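Evening, everybody! A little update on Batus, our motion planner, which has eaten most of my April. We've finally moved it over to the Hornaswood sim rooms, and I have so many small things to tell you.

1/ First job was sorting out the start pose. Both arms up, grippers open, everything well clear of the furniture before the planner gets a say. I ran 500 resets overnight and went to bed feeling very grown-up about it.

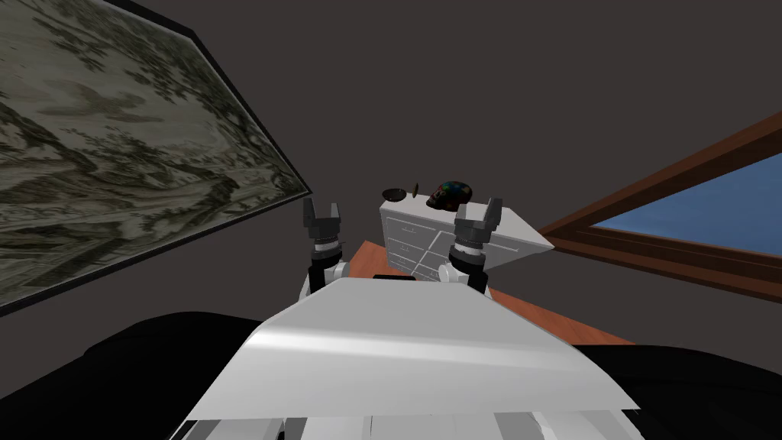
Head view in Hornaswood. Yes, the skull on the drawers has fans on the team already.

2/ The collision checker was the slow part. I'd been testing every arm link against every bit of the room, walls and all, bless me. Now there's a cheap box check first – six lines of code, and planning dropped from 544 ms to 56 on my old desktop.

3/ Next up are the wrist views, and I'm fussier about those than I probably should be.

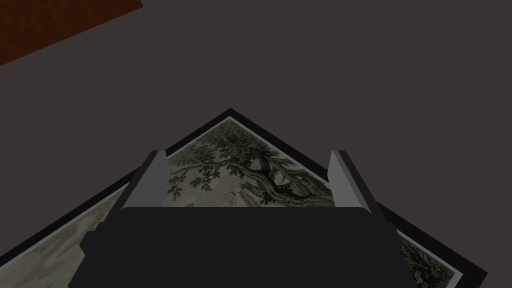 4/ I want the tool offset read from one config file, shared by the planner and the renderer. At the moment Wovetti keeps its own copy, and the two drift apart whenever I get excited and edit only one. If you've solved this nicely, please do tell me how – I'll put the kettle on and read every reply!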